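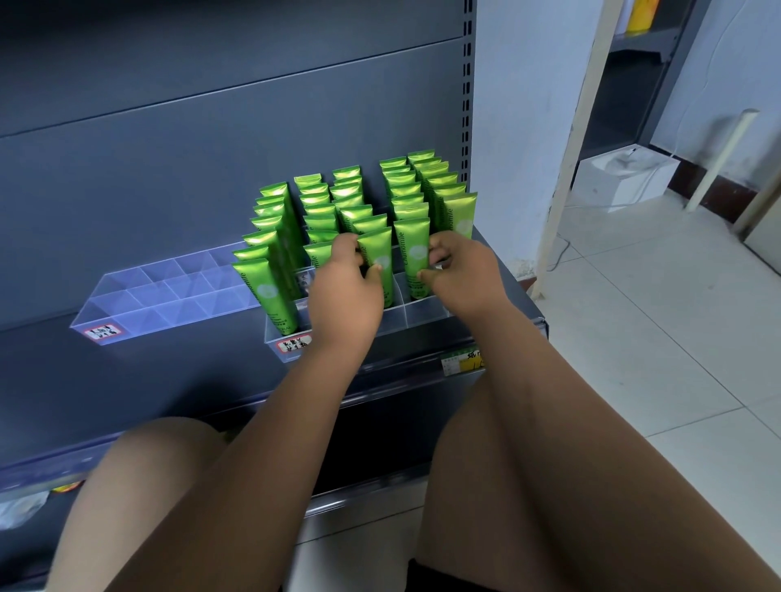 Green tubes lined up in a clear organizer on a store shelf

Part 4: Installing the Plato emulator on your phone

Okay, if you made it through Part 3 you have the Vindeo launcher on your phone and at least one game file you backed up yourself. Now for the fun bit! I do this on my own phone every time a new version comes out, so these are the steps I really use, in the order I use them.

Before you start, check that you have 800 MB free. The app is a lot smaller than that, but it unpacks itself during setup and gets grumpy (read: crashes) if it runs out of room.

1. Open Vindeo and tap the Add-ons tab at the bottom.

2. Search for Plato. You'll get two results. Pick the one with Havlíček listed as the publisher, as the other is an old build that hasn't been touched in ages.

3. Tap Get, then Install when the pop-up asks. Leave the phone alone until the bar fills up. Mine sat at the halfway mark long enough for me to make coffee.

4. Go to Settings, then General, then Device Management. Tap the Havlíček profile and choose Trust.

Note: If there's no profile in the list, close Settings completely and open it again. I've had to do that twice.

5. Open Plato from your home screen and say yes when it asks for access to Files. If you tapped no by accident, you can switch it back on under Settings > Plato.

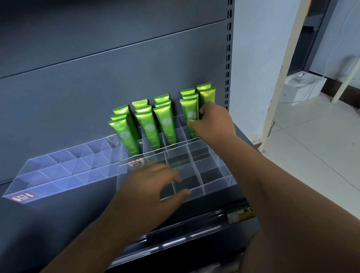
6. Tap the plus sign in the top right corner and find the folder where you saved your games. Select the ones you want and tap Import. I bring mine in 8 at a time, and the cover art loads much better that way.

7. Tap a game to start it. Turn the phone sideways for the bigger screen layout.

Caution: Don't delete the original files from your folder yet! Plato makes its own copy, but if you remove the app, that copy goes with it, saves and all. I lost a whole October of farming-game progress like this and I'm still a little sore.

Getting the speed right

Out of the box the frame rate is set to Auto, and on my older phone that made the music wobble. Go to Options > Video and set it to 60. If it still stutters, turn off Smooth Edges in the same menu.

Using a controller

I play with an Allberg pad and it pairs over Bluetooth like a pair of headphones would. Once it's connected, open Options > Controls and press each button as Plato asks for it. The shoulder buttons came out swapped on mine, so try them in a menu before you jump into a race.

Thanks to Ludmila Kováčik for writing in about the Trust step, which I'd left out of the first version of this guide (oops). Part 5 covers moving your saves to a new phone, and you'll want your controller settings written down before you start that one.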